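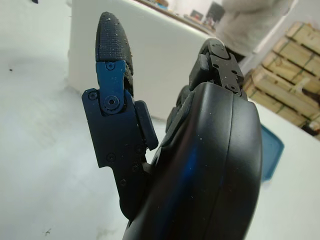
We're looking for people who sleep badly, people who sleep well, and everyone in the middle who has never given it much thought. The Talukder Sleep Diary is opening its second round, and we would love to have you along for it!

The idea is a simple one. For 40 nights you keep a short diary (paper or online, whichever you'll really stick with) and jot down when you went to bed, when you woke up, and anything that got in the way, whether that's a snoring spouse, a late coffee or the garbage truck. Most evenings it takes 2 minutes.

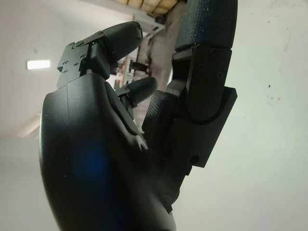

Last time 213 people from Andetby and the farms out past Stultari joined in, and many of them wrote us lovely long notes in the margins, which we read with great pleasure. This round we have room for 400, so please do tell your neighbors, your cousins and the night shift at work.

**Who can join**

- Anyone 18 or older living in or near Andetby
- Shift workers and new parents very much included
- You don't need a smartphone or a fancy watch

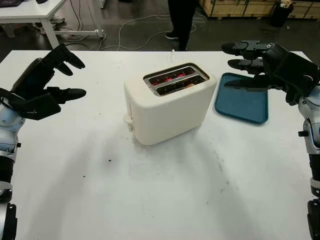

Everyone who finishes gets a $40 gift card for the Drorkier bookstore, along with a plain-language summary of what we learned. Your name is kept apart from your diary, and you may stop whenever you like.

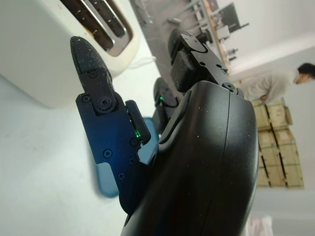
**What if I miss a night?**

Just leave the page blank and pick up again the next evening. Please don't fill it in from memory later on.

To sign up, stop by the front desk at the Andetby library and ask for a Talukder packet. Sign-up closes 5/28/21.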